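How to Set Up and Look After the Suturing Cell

Last change: 7/27/26

The page is for people who run the two-arm suturing cell on the Rindel bench. It covers the start of the day, the check of the instruments, and the cleaning after work. Please read all of it once before you touch the arms.

1. Before power

Look at the cables between the Kirui controller and both arms. They must hang free and must not be under the foot of the table. Open the log and read the number of uses for each instrument. We retire a needle driver after 60 sessions, also when it still looks good.

Turn on the controller first, then the arms. Wait until both arms have finished homing. If one arm stops halfway, do not push it by hand - switch off, wait, and start again.

2. Mounting the instruments

Push the instrument into the holder until you hear the click. Then open and close the jaws slowly from the Ondell console, ten times. The two jaws should move the same distance from the middle. If one is lazy, the cable tension is wrong and you have to do section 4.

Check also the jaws with a piece of suture between them, at low grip force.

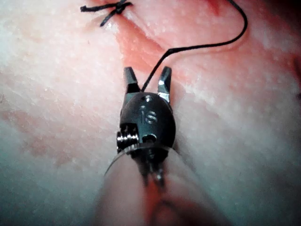 Grip force is set in the menu "Tool", in steps from 0 to 800. For thread we use 300. For the needle it must be higher, but go up by small steps and stop when the needle does not turn in the jaws any more. Too much force will mark the needle and wear the inner faces.

3. Test stitches

Put a pad in the Astetti tray and close the clamps. Run the slow program at first. Keep one hand near the stop button during the first stitch.

Watch the needle when it comes near the cut. If it rotates or slides in the jaws, stop the program and grip it again.
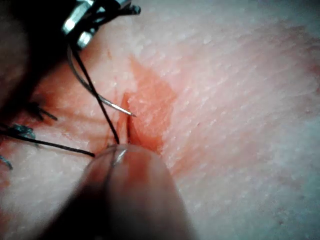
Needle point near the upper end of the cut, with the forceps at the lower end.

After every knot, open the log and write the result. A thread that slips out of the jaws counts as a failed stitch, even if the knot can be saved by hand. Two failed stitches one after another mean that you go to section 4.

4. Cable tension

Remove the instrument and put it on the tension stand. Turn the adjusting screw a quarter turn, then move the wrist through its full range. Repeat until the play is gone. Mount it again and check both arms together over the pad, with the speed at the lowest setting.
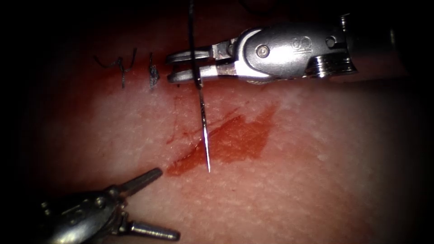
The arms should keep their distance during all of the test. When they come too close, the controller gives a warning tone, but it does not stop them - you must do it. If you hear the tone more than once, repeat the calibration of the base positions.

5. Cleaning

Take off both instruments before you clean. Rinse the jaws and the wrist, move the joints under water, and dry them with air. One drop of oil on each pin is enough. Change the filter of the air line after 100 hours of running, and write it in the log.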